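On the Keeping of Small Printed Boxes

Posted 04/10/2023

Readers of this blog will be aware that the author maintains a collection of small boxes with art reproductions printed on the lid. The collection has its origins in a museum shop in Brendness and has since grown beyond the one shelf originally set aside for it. Following several written inquiries, it seemed appropriate to set out how the boxes are selected, handled and stored.

The box under consideration this month carries Van Gogh's "The Starry Night" on its top face, with the dark cypress and the swirls of blue and yellow. The front side is plain and dark. It is a modest object, and the reproduction is of the kind found on mugs and calendars everywhere. It is nevertheless the piece that visitors ask to see first. 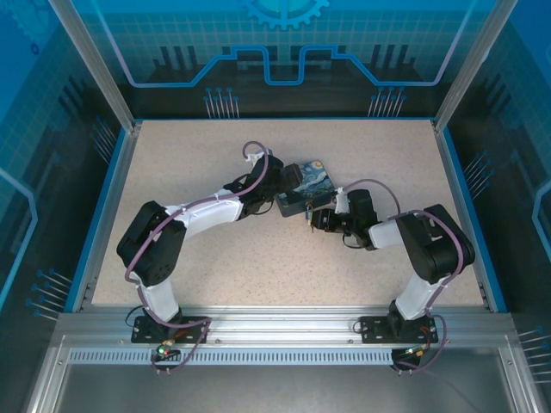 Selection is governed by condition. A printed lid should be examined at the corners, where the paper lifts earliest, and along any edge that has rubbed against a neighboring box. Stamatia Moschos, whose stall at the Hollach market supplied a good portion of the present collection, prices accordingly. A lid with one lifted corner is sold at half the rate of a clean one. Pieces with water marks are declined.

Fittings require separate attention. A small metal clip or fastener can scratch the lid of whatever is stored beneath it. The author's practice is to place a folded sheet of tissue between any two boxes and to renew it every October.

Cleaning is limited to a dry, soft cloth, drawn in one direction across the print. Sprays are not used. Jhonatan Bedoya of Trovville has written to recommend a soft eraser for marks on plain sides, and a trial on a duplicate gave a satisfactory result. The method is not advised for the printed face.

Dark painted patterns present a particular difficulty in that dust shows readily on the deep blues and hardly at all on the paler strokes. Inspection should therefore take place under even light, with the box laid flat and the upper face fully visible.
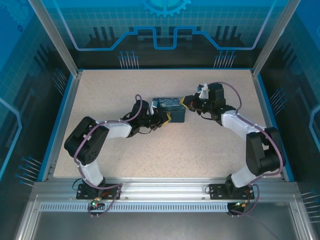 Storage

Boxes are kept lid upward, away from direct sun, in the Dimitriou cabinet in the hallway. Stacks do not exceed 2. Correspondence regarding duplicates available for exchange may be submitted through the contact page, and replies will be issued in the order received.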